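4.2 Simulated kitchen tasks

The second set of trials was run wholly in simulation. Each episode starts from a fresh kitchen layout, with the worktop, the wall pattern and the appliances drawn at random from the Hebden asset set. The operator drives both hands through the Prusteo gloves and sees only what the head view shows. We recorded 1,122 episodes across 7 tasks. Episodes in which the operator gave up were dropped before training.

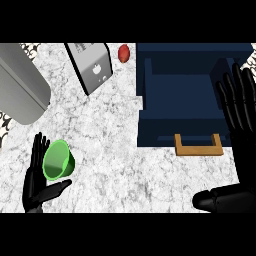
Dexterous Manipulation Group, Department of Engineering, Surville

Figure 3. Head view from a simulated episode, with a green cup at the left hand and an open navy compartment at the upper right of the worktop.

The policy takes the head view and the joint angles of both hands as input. The view is wide and is padded with black at top and bottom to make it square. We tried cropping to a square instead, but this lost the hands too often when they were held low and apart. Objects on the worktop which play no part in the task are left in place, so the policy must learn to ignore them.

Training on the cup task was repeated with 3 random seeds. Two of these gave nearly the same success rate and the last was clearly worse, mostly through early release of the cup. Adding the Cludalis contact signal narrowed the gap but did not close it.

Comments (2)

Howard Cropper: Was the padding masked out in the image encoder, or left in?

hcl_reader: Would like to see the failed seed plotted next to the others.

Contact the group | © Surville 2021 | Back to top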